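I got the slow train to Selness with a notebook, a cheese roll and almost no knowledge of wallpaper. I'd been meaning to visit the Goodwin Rooms for ages, and when Izzati Tarigan, who has looked after the collection since 2000, said she could spare me a morning in July, I booked the ticket before she could change her mind.

We ended up talking until well past two, so what follows is the short version.

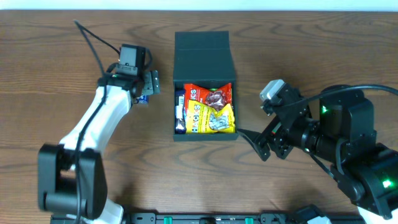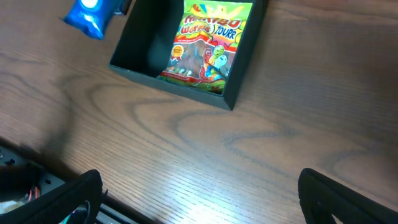 An open black box on a wooden table, with Snickers in the first picture and Haribo Worms in the second.

If you haven't been, the Goodwin is a tall, thin merchant's house on the harbour side of town, and every room is papered differently. Some rooms have the original paper, some have reprints, and one (my favourite, the back bedroom on the second floor) has five layers peeled away in steps so you can see what each family chose to live with. The oldest is a dull green with tiny white sprigs. The newest is an orange so loud I laughed out loud when I walked in.

"Everybody laughs at the orange," Izzati told me. "Then they stand there for ten minutes. I think people like it because they can remember somebody's kitchen that looked just the same. They don't have that with the green."

I asked how a person ends up in charge of a house full of wallpaper. She trained as a bookbinder, she said, and came to Selness for what was meant to be one winter, to mend a set of pattern books from the old Eltitz printing works. The books had been kept in a boathouse. "They smelled of tar. They still do, a bit, if you put your nose right in the spine, and please don't write that down or everyone will ask to have a go." (Sorry, Izzati.)

The Eltitz books are the heart of the place. There are 2354 samples between them, and she has handled every one. Until a few years ago you could only see them by writing a letter and waiting, but now two are always out on show in the front parlour and the pages get turned once a month. I'd assumed this was to keep visitors coming back. "It's the light," she said. "The pinks go first. There's a pink in book four that was open all one summer before my time, and you can see a line down the page where the blind didn't reach. I show it to every new member of staff. It's a horrible sight."

She does have opinions, I should say! She can't stand museums that play music. She thinks most labels are twice as long as they need to be, and when she took the job she cut every label in the house down to forty words. "There was one about the staircase that mentioned a duke. He'd never been here. He'd been to a house a bit like it."

The staircase is worth the trip by itself, mind you. It goes right up to the attic, and the paper on it is a river landscape that carries on without a break from the front door to the top landing — boats at the bottom, then fields, then hills, and finally a lot of sky with a few rather fat birds. It was printed from 193 separate woodblocks. I had to ask her to say the number again.

"And they still got it wrong," she said, very cheerfully. "Go up to the first landing and look at the bridge. It doesn't meet. Whoever hung it ran out of wall." I went and looked. The bridge stops a hand's width short on one side, and a man with a donkey is walking straight at the gap.

I wondered whether she'd ever been tempted to fix it. She looked at me as if I'd offered to repaint the birds.

What's next is Grarnen, a village across the water where a farmhouse is being done up and the builders have found paper behind the panelling in two rooms. Izzati has been over three times to look. She's fairly sure one of the patterns is Eltitz, though it isn't in any of the books, and you can hear her voice go up when she talks about it. "There ought to be another book. The numbering jumps. I've always said the numbering jumps. So either somebody couldn't count or there's a book in an attic with a dog asleep on it."

Would it come to the Goodwin if it was found? "I'd carry it over on my lap."

Before I left I asked what she has on her own walls at home. White paint, all of it, even the hall. "I did buy some paper for the bathroom once," she said. "It had herons on it. I've still got the rolls."

The Goodwin Rooms are a short walk from Selness station, downhill on the way there and uphill on the way back. Bags go in the lockers by the door. The café does soup until it's gone, and on the day I went it was gone by one.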